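Vollico Facilities Help Desk
Ticket 7-938: Kitchenette circuit loses power when water heater starts
Site: Isommont Residence, second floor, east kitchenette
Reported by: Heloísa Aguiar
Assigned to: Josué Honorato
Priority: Normal
Status: Monitoring

Initial report, March 12, 2026

The resident services office reports that the breaker serving the east kitchenette trips when the under-sink water heater begins its heating cycle. The breaker can be reset at the floor panel and will hold until the next cycle. The office requests a permanent repair. Residents have been directed to the west kitchenette until further notice.

Response from the help desk (Simone Fontes)

The ticket has been accepted and forwarded to Electrical Maintenance. Please do not reset the breaker again before the technician's visit. If the heater is fitted with a local switch, leave it in the off position. Please also confirm whether any appliance was added to the room after the October inspection.

Reply from the reporting office

A second coffee maker was placed in the room in the winter. It has been unplugged and removed to storage. The breaker tripped once more after its removal, with only the water heater in service. 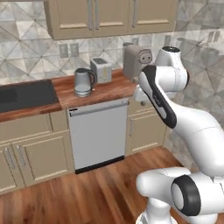

The circuit schedule kept in the floor panel lists the east kitchenette under breaker 9, with the water heater on a separate line under breaker 38. The behavior described in this ticket does not agree with that schedule. For the purposes of testing, the two wall plates set side by side in the tiled backsplash, a short distance above the countertop, are identified as K-left and K-right, and all entries below use those names. The schedule makes no distinction between them, and it was therefore necessary to trace each one separately.

Technician's findings (Josué Honorato)

With breaker 9 off, no voltage was present at K-left or K-right, and the water heater was also without power. With breaker 38 off, nothing in the kitchenette was affected. Breaker 38 was found to serve the hallway lighting outside the laundry room. The heater has been connected to the kitchenette circuit, contrary to the schedule. Insulation readings on the heater element were within the limits given in the Troltport service sheet. The element was not replaced.

Action taken

The heater was disconnected and tagged. Electrical Maintenance ran a dedicated line from a spare position in the floor panel, and Frida Hauksdóttir approved the work before the line was energized. The heater was reconnected and operated for 50 minutes with a load applied at K-left. Neither breaker tripped. The test was repeated with the load at K-right, with the same result.

Open items

The panel schedule must be corrected and a copy sent to the Moura records office. The west kitchenette is to be checked for the same wiring error under a separate ticket. The second coffee maker may be returned to the room once the monitoring period of 7 days has ended without a further report.

Next update due from: Electrical Maintenance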